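Color in the Home – Handout 6
Unit 2: Red in household textiles

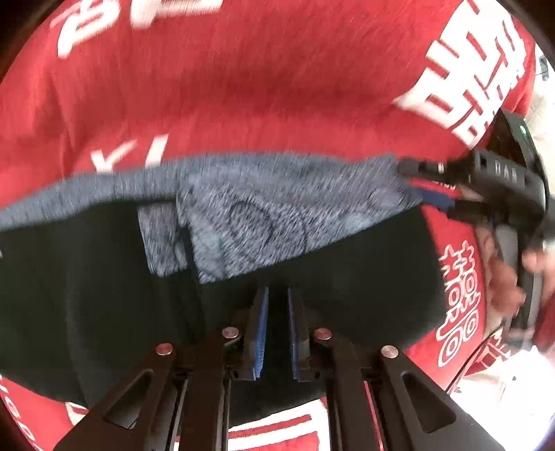 Fig. 1. Red fabric printed with white characters in the double happiness style.

Red dye was costly for a long time. Madder root gave a dull, brick-like red, and it took several baths to get even that. Cochineal was brighter but had to be shipped. Synthetic reds came in during the nineteenth century and the price fell quickly.

Meaning depends on place. In China red goes with weddings and the New Year. In much of Europe it was worn by judges and soldiers.

Terms to know: mordant, fastness, bleeding, ground color.

Fastness test – cut a strip of dyed cotton, stitch it to white cloth, soak for 20 minutes, then dry flat. Grade the stain on the white cloth from 1 to 5.

Reading for Thursday: the Turnness dye book, chapter 5. Bring your strips, labeled on the back in pencil.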